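Grurkia Grasp Comparison, Simulated Tabletop Set
Data card and README, version 5

Summary

This set compares two gripper controllers, Brudetti and Chisholm, on the same simulated single-arm setup. Each episode is one attempt to pick up a named object from a table or from a dish and lift it clear. The arm, the gripper geometry and the starting pose are the same for both controllers. Only the closing policy and the force limits differ.

All data is rendered. There are no real-robot episodes in this release.

Contents

episodes/brudetti - 3212 episodes
episodes/chisholm - 3658 episodes
scenes/ - 400 scene definitions, shared by both controllers
splits/ - train, validation and held-out lists, by scene
tools/ - loader, replay script, contact log viewer

The episode counts are unequal. Runs in which the physics solver diverged were dropped, and Brudetti diverged more often at high closing speed. For a paired comparison, use splits/paired.txt, which lists only scene and seed combinations that completed under both controllers.

Episode format

Each episode folder holds:

- joint positions and velocities
- gripper opening, commanded and measured
- contact forces per fingertip
- color frames from one fixed external view
- result.json

Timestamps are simulation time. Wall-clock time is not stored. Frame indices start at zero, joint logs start at one. This is a leftover from the old logger and the loader corrects for it. If you read the files directly, apply the offset yourself.

Success label

An episode is a success if the target is above the lift height at the final step and no other object has left the table. Objects knocked over but still on the table do not count against the attempt. They are recorded under "disturbed" in result.json.

Scenes

Scenes were generated with the Pomex layout tool. Targets include fruit, drink cans and small tableware. Distractors are placed without regard to the approach path, so some layouts leave little clearance for the fingers. Those layouts are tagged "crowded".
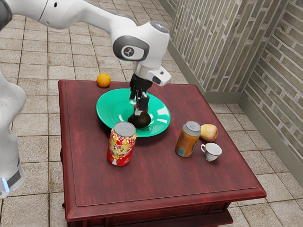 Gripper lowered to an avocado in the green dish, with a second fruit directly behind it.

Known issues

- Fingertip contact on small curved objects is noisy. Filter before comparing peak force.
- Can labels are low resolution and should not be used for text reading.
- Dish friction was too low before version 5. Do not mix dish episodes across versions.
- The replay script ignores the held-out split unless called with --all.

Changes

Version 5, Saturday, October 8, 2022: new dish friction, paired split added, contact logs moved to one file per episode.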